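Teaching a Two-Finger Gripper to Handle Straps and Soft Bags
Project report by Edvin Hägglund, April 23, 2018

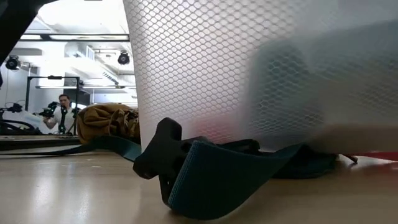 I started on this in January, in the shared workshop at Bakke, with what I thought was a small and friendly goal. I wanted a gripper that could pick up the kind of thing we all leave lying about — backpacks, mesh pouches, loose webbing — and put it in a bin. My supervisor smiled when I told her, and I understand that smile a good deal better now!

The gripper is my own build, and I named it Puvonia after a long evening of bad ideas. It has two padded fingers, one servo and a force sensor I soldered three times before it behaved. Total cost for parts stayed under $200, if you leave out the servo I burned (I would like to leave it out).

Hard objects went well from the start. Fabric was another matter, as it sags and folds and never sits the same way twice. Netting was the worst of the lot, because the depth sensor kept looking straight through it and reporting the table. In the end I stopped trusting depth for mesh and let the fingers close slowly until the force reading rose.

Straps needed their own routine. I collected 1,000 grasp attempts over 15 evenings, and the misses were nearly all on webbing lying flat. A loop standing up off the table is a gift by comparison — one finger goes in and you have it.

Next I want to redo the finger pads in a softer rubber and run the strap tests over again with 4 different pad shapes.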